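Lirkum Bench Pantry Guide
Section 4: Decanting and resealing dry goods

Use this section for oats, rice, barley and other dry goods sold in resealable bags. The Flomska measuring bowl and the Mogensen upright file are covered in Section 5.

Before you start

1. Wipe the bench and let it dry fully.
2. Move books and papers to one side. An upright file with slotted sides will hold most paperbacks and folders – stand it at the back or side of the bench.
3. Check the best-before date and copy it onto a Hisumon label.

Caution: Do not put the bowl on top of a book. It can tip.

Filling the bowl

4. Stand the bag upright and open the zip strip along its full width.
5. Hold the bag low down with one hand and support the top with the other.
6. Pour slowly. Stop when the oats reach the rim of the bowl.

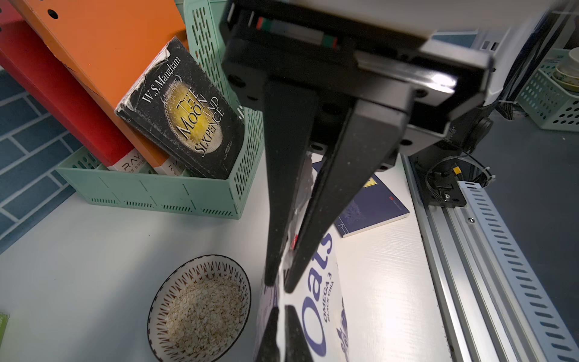
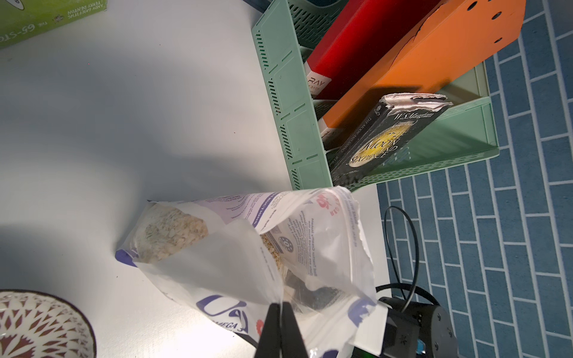
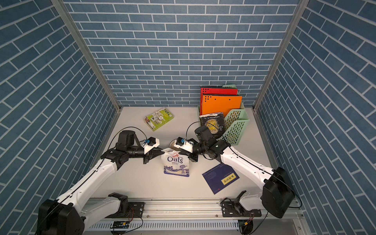
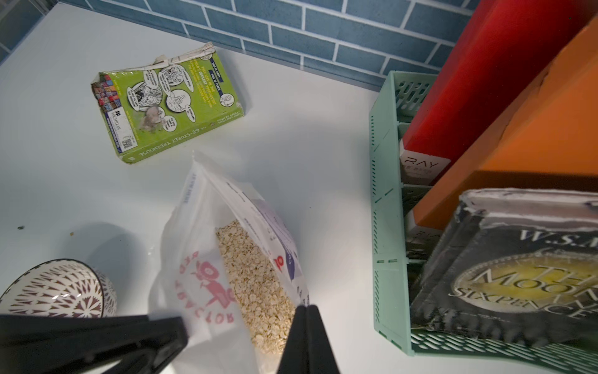

Oats, with the green file and its books kept on the same surface.

Resealing the bag

7. Brush loose flakes out of the zip track with a dry finger.
8. Press the air out from the bottom of the bag upward.
9. Close the zip from one end to the other, then run along it a second time.

Note: If the zip has torn away from the plastic, fold the top over twice and use a clip. Bags holding more than 1,000 g should be stored lying flat.

10. Use opened oats within 14 weeks. In humid areas, check them more often for clumping or an off odour.

Comments

pantrymoth: Step 7 fixed it for me. My zips were always full of dust.

gumleaf_k: Does this work for flour? Mine puffs out everywhere at step 8.

oldkettle: I'd fold the top over even when the zip is fine.

Related sections

Section 3: Labels and dates
Section 5: Bowls, files and bench storage
Cleaning spills from grout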